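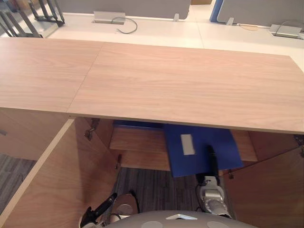

Can a Robot Put Your Stuff Away?

You have probably seen videos of robots doing backflips. Very exciting. But can a robot put away a folder? That is a much better test, and the answer is — sort of.

Shaimaa Ouali helps run Evulbridge, a shared workshop where people build robots together. Their robot is called Ralter. It has two arms, and each arm ends in a gripper, a kind of hand with stiff black fingers.

Think about how you open a cupboard. You don't plan it. Your skin feels the door, and your arm swings along with it. Ralter has to get its finger to the edge of the door and then move in a curve. If the curve is wrong, the finger slips off or pushes the wrong way.

Folders are harder. They are thin, they slide, and they bend when you poke them.
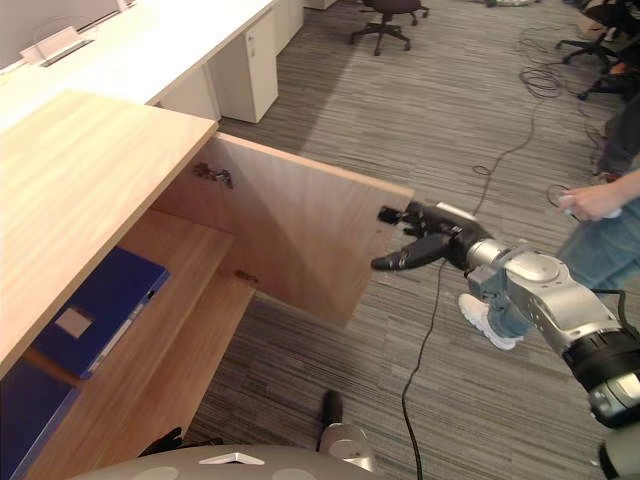
Ralter's gripper touches the edge of the cabinet door. The person next to it is holding a small white controller.

So is the robot thinking for itself? Be careful here! When you see a robot video, look for a person with a controller. Someone may be steering. Then ask how many tries it took. Ouali's group wrote down 97 tries at one door in July, and 15 of them went well.

"People want me to say it will clean their bedroom soon," says Ouali. "I don't think so."

Try this at home: wear thick mittens, close one eye, and take a folder off a shelf using two fingers. Did you drop it?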